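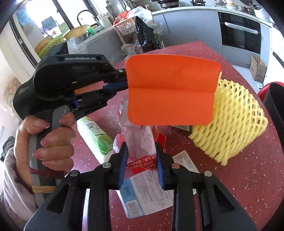

Fig. 4-1. Orange sheet held by a gripper.

4 Registering and serving a summons in Clideck

This section covers the entry of a summons for a witness, suspect or civil party, the service of that summons, and the record of the hearing. It applies to Clideck as installed at the Clivavside prosecution office and its Trolia branch. It replaces the section issued before 17 March 2023.

Read section 3 (User roles) first. A registry clerk can enter and print a summons but cannot release it. Release is limited to the case prosecutor and the duty deputy.

4.1 Before you start

You need the following:

- an open case file with a file number
- the complaint or referral, scanned and attached to the file
- the full name and service address of the person summoned
- a hearing room and time slot confirmed in the room calendar

CAUTION: Do not open a second case file for the same complaint. If the complaint names several suspects, add each one under Parties. Duplicate files cannot be merged after the first summons is released.

4.2 Enter the summons

1. Open the case file and select Parties.

2. Select the person. If the person is not listed, choose Add party and enter the name exactly as it appears on the complaint. Put former names and titles in the Other names field.

3. Set Capacity. The choices are Witness, Suspect and Civil party. The capacity determines which rights notice is printed on the back of the summons.

4. Choose New summons. The form opens with the file number and party details filled in.

5. Enter the date, time and room of the hearing. Clideck does not accept a date inside the minimum notice period set by the administrator. At Clivavside the period is eight days.

6. In Subject, enter the legal basis and a short statement of the matter. The field holds up to 58 characters. Do not name other parties in this field.

7. If the person has a lawyer on record, check Copy to counsel.

8. Choose Save as draft.

NOTE: Changing the capacity after the draft is saved deletes the rights notice. Open the draft and choose Rebuild notice before you send it for release.

4.3 Release the summons

1. The case prosecutor opens Drafts and selects the summons.

2. Check the capacity, address and hearing time against the file.

3. Choose Release and enter the signing code.

The status changes from Draft to Released and the summons receives a serial number. A released summons cannot be edited. To correct one, withdraw it (4.6) and enter a new one.

4.4 Print and serve

1. Select the released summons and choose Print set. The set contains the summons, the rights notice and the return slip.

2. Load Fröhlich window envelopes in tray 2. Other envelopes may hide the serial number.

3. Hand the sealed set to the service desk and record the handover under Service.

4. When the return slip comes back, scan it and choose the result: Served in person, Served at address, Refused or Not found.

CAUTION: Do not enter a result from a telephone call. A result without a scanned slip is rejected at the nightly check and the summons goes back to Released.

4.5 Record the hearing

1. On the day of the hearing, open Calendar and select the slot.

2. Mark each person Present, Absent or Excused. For Excused, attach the written request.

3. Attach the signed statement. If the person declined to give one, choose No statement and attach the signed note of refusal.

4. Choose Close hearing. The press desk view shows only the file number, the hearing date and the word Held or Postponed. Names are not passed to this view.

4.6 Withdraw a summons

1. Select the summons and choose Withdraw.

2. Select a reason code from the list. Code 38 (error in party details) also requires a line of free text.

3. If the set has left the building, print the withdrawal letter and send it to the same address.

The withdrawn summons stays in the file history under its serial number.

4.7 Contacts

Release and signing codes: Pei-shan Mok, Clivavside
Printing and service desk: Chin-lung Yu, Clivavside
Trolia branch, all questions: Mei-kuen Hsieh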